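Pavmont Coalition Talks: Frequently Asked Questions
By Aguiar
Saturday, September 17, 2022
4 min read

Why is there still no government in Pavmont?

The April election left no party with a majority. The Semden List won the most seats, 30, but it needs the support of at least one other party to pass a budget.

Who are the parties talking?

Semden and the Kustus Union, which holds 22 seats. They agree on pensions and court reform. They disagree on factory policy and on who gets the interior ministry.
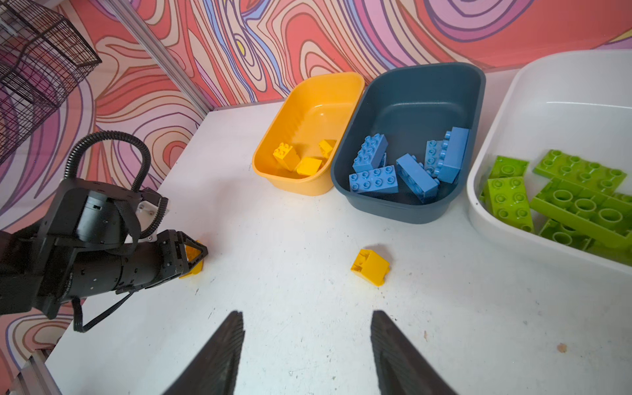 What is the dispute over factory policy?

Kustus wants a tax credit for companies that buy automated equipment, and Semden wants the money spent on retraining workers. The credit would cover machines of many kinds, including jointed black arms like the one holding or pressing against a yellow building block. Semden has offered to accept a smaller credit if it ends after 6 years.

Can the current cabinet pass laws?

No. A caretaker cabinet can pay salaries and keep services running. It cannot introduce bills or sign treaties.

What happens if the talks fail?

The president may ask another party leader to try. If that leader also fails, parliament is dissolved and a new election is called.

Would voters need to register again?

Only if they have moved to a different district since April.

Last updated: 4 hours ago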